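Home | Kitchen | Laundry | Workshop | Ask Us

Cloths and napkins: keeping them in order

Sort the cloth drawer once a month. Towels that smell sour go in a hot wash on their own, with no softener – it stops them soaking up water.

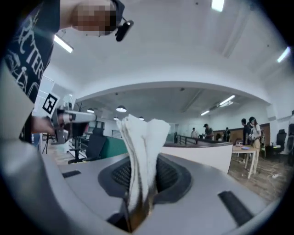

Prastari Benjelloun, Household Editor

Keep paper napkins for grease and the worst spills. For a jug of water or a wet worktop, a folded towel does the job better.

Wipe a wooden table along the grain, then dry it straight away. Lift papers off first, as ink can mark damp wood. 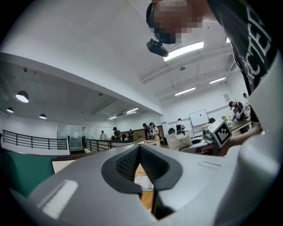
Paper on a wooden tabletop.

Fold tea towels in thirds and stand them on edge. A shallow drawer holds 29 of ours.

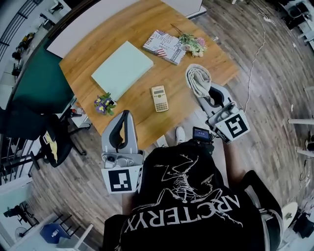
Prastari Benjelloun, Household Editor

Replace thin towels in June and cut the old ones into 8 for the workshop.

Print this page | E-mail this page

Related tips
Descaling a kettle
Oiling a chopping board
Storing paint rags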